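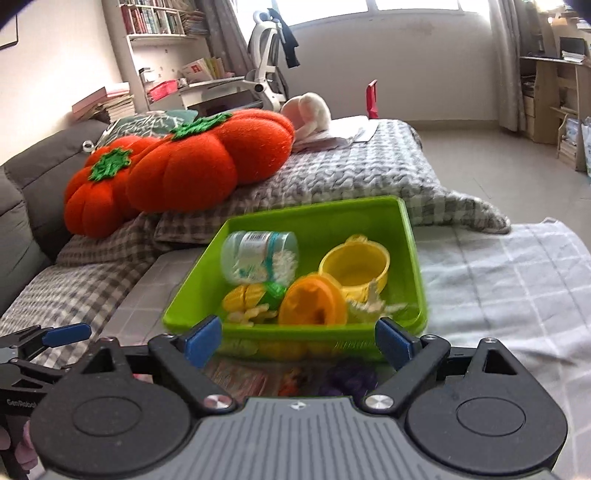

Resources > Family Learning > Interviews

A Place for the Toy Kitchen: An Interview with Sandra Hollis

Sandra Hollis has coordinated the home play program at the Bramwell Family Center for four years. The program lends sets of play food and toy cookware to families with children under school age, and supports parents in setting up a play area in whatever space they have. At present the center has 175 households on its register. She spoke with Nigel Holroyd of the center's information office in June.

Asked where most families keep a toy kitchen, Ms. Hollis replied that very few have a playroom. "It is usually the living room," she said. "The sofa is the right height for a small child to stand at, and the parents are already there. We stopped recommending a separate table some time ago."

The center now advises families to choose a single shallow tray and to let it mark the limits of the game. A bright color is preferred. A lime-green tray set down on a checked cloth or a plaid blanket is easy for a child to find, Ms. Hollis explained, and low sloped walls allow small hands to reach in from any side. "With a deep box, everything is tipped out onto the floor before play begins. With a tray, the child looks first and then chooses."

On the question of contents, she was firm that a set should be mixed. A yellow toy pot with two handles, a piece of corn and something leafy will hold a child's attention longer than a large collection of one kind. "Parents often sort the food from the cookware because that is how their own cupboards are arranged," she said. "Children cook with all of it at once. The corn goes in the pot, then the pot goes back in the tray with the corn still in it."

Ms. Hollis also encourages families to add a container or two from the household. Clear plastic jars are popular, as a child can see what is inside and will soon give the contents a name. The center asks that lids be tightly closed, that an adult check the label, and that anything small enough to swallow be kept out of reach. Borrowed sets are looked over for cracked pieces each time they are returned.

The conversation turned to tidying. The center's parent guide, written by Hidayah Ngui, recommends that the child put away the large pieces first and the small ones last. Ms. Hollis supports this order but does not insist upon it. "Some children like to begin with the fruit. I would let them. What matters to me is that the adult does not finish the job after the child has gone to bed."

She acknowledged that pieces do go missing. Sofa cushions and the folds of blankets account for most of them, and families are asked to shake out any cloth used under the tray before it is washed. There is no charge for a lost piece.

Lending from the Mellby branch will begin once shelving has been installed. Families who wish to join may speak to the front desk at either location. Sets are lent for four weeks and may be renewed once.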